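Workshop news: the Korletey hand gets a grip

Big month on the hand build! Abdul-Rahman Aryee and Iddrisu Owusu have moved the whole project from Iddrisu's spare bedroom to the back bench at Flummont, and having proper space has made a huge difference. The tendons in the first version kept stretching, so they restrung every finger with braided line and ran it open and closed 4,000 times overnight. Not one break – we were all very pleased to come in to that the next morning.

Spending to date is 840 dollars, of which 600 went on servos. If you have any small bearings going spare (6 mm bore), Iddrisu would love to hear from you.

Next up is wrist rotation, which means new gears and probably a lot of swearing. The pair hope to have it moving by January, and after that they want to try letting go of things gently, a much harder job than it sounds. 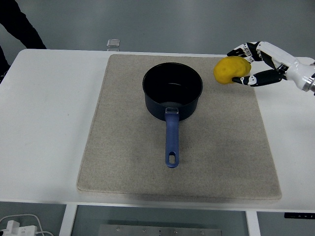

Grip force is what Abdul-Rahman has been tuning lately, and he'd happily talk about it all evening. Soft, lumpy things are his favorite tests, like the yellow one between the fingers, with the blue-handled saucepan on the mat for company. Come by and have a go at the settings yourself!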